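Category: Bowyers and Arrow Makers > Traditional Archery > Club Business

Thread: Spine testing before the Bakke shoot

usari_range
Members entering the wood arrow class are reminded that every shaft must be spine tested before check-in. The Homilico tester in the clubhouse is available until March. Please record your readings on the sheet.

broser
I must respectfully object. I have shot self-nocked cedar for 19 years and match my arrows by bare shaft tuning. A reading on a dial does not show how an arrow leaves a particular bow.

usari_range
Your point on tuning is noted. The rule concerns safety. An underspined shaft from a heavy bow can fail at release, and the class has 2 weight divisions for that reason.

cedar946
I support the rule but not the method. The tester reads stiff when the shaft is placed with the grain flat. Members should mark the stiff side first and place it the same way each time.

broser
On that we agree. I will submit my shafts, although I maintain that the limits for the lighter division are too narrow.

usari_range
The limits will be reviewed after the shoot. Comments may be posted in this thread. 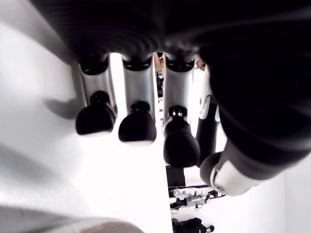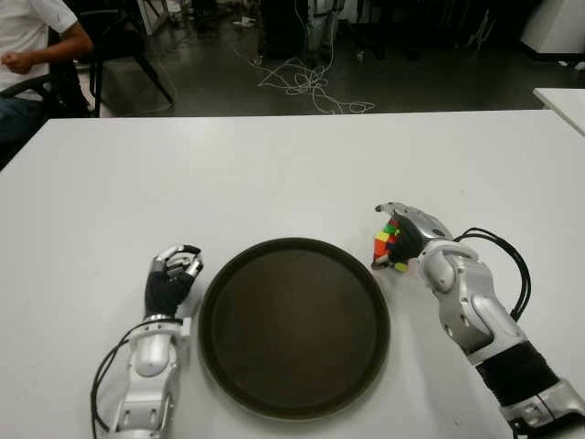
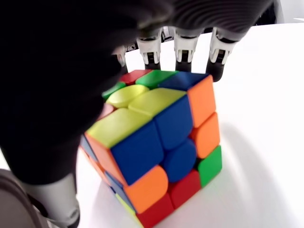 cedar946
Should shafts be tested before or after the points are fitted?

usari_range
Test them bare, before points and fletching are fitted. A finished arrow may be accepted if the maker can supply the earlier reading.

Recent topics
Bakke shoot: camping and parking
Sealing cedar shafts in damp weather
Left wing or right wing feathers
String wax for linen strings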